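The Slow Slip
A loose clamp at Firico spoiled weeks of recordings before anyone caught it

The fault at Firico's workshop in Plalthorpe began with a screw that had been backed off a few turns. It took 18 days to find.

Firico teaches robot arms to do household chores. Operators perform each chore by hand, using a pair of grippers fitted with tracking plates, and the software turns the motion of the plates into paths an arm can follow. The company had recorded 2000 runs of one job, picking up a cloth and setting it down on a tray, when the arm began to miss.

It missed by 7 millimeters, always to the same side. On a cloth that hardly matters. On the rim of a tray it does, and one August afternoon the arm came down on the rim and kept pushing. The force limit had been set high for an earlier test and never put back. The tray cracked and a finger on the gripper bent. The operator at the bench was well within reach of the arm and hit the stop button. There were no injuries. 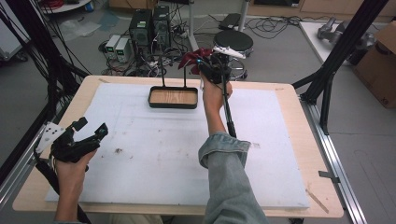
Cloth and tray work at Firico, with a gripper in each hand.

The first suspect was the arm, a Holzer model that had been serviced that spring. Technicians checked the joints and found nothing. Next they swapped the cables, then reran the camera calibration, which passed. That was the confusing part – the calibration was good when it was done and wrong a few hours later.

The answer was in the table. A clamp on one side had worked loose, and each time an operator leaned on the edge the top crept a little against its rail. The software assumed a table that stayed put. Of the runs they went back and checked, 74 had to be thrown out and recorded again.

Kanoditz, the firm that reviews safety for several shops in the area, was blunt in its report. The clamp spoiled the data, it said, but the force limit was the hazard. A setting changed for a test should expire when the test ends.

Firico now resets the limit at every startup. The table has been bolted down, and operators check a pencil mark on the rail before the first run of the morning and again after lunch.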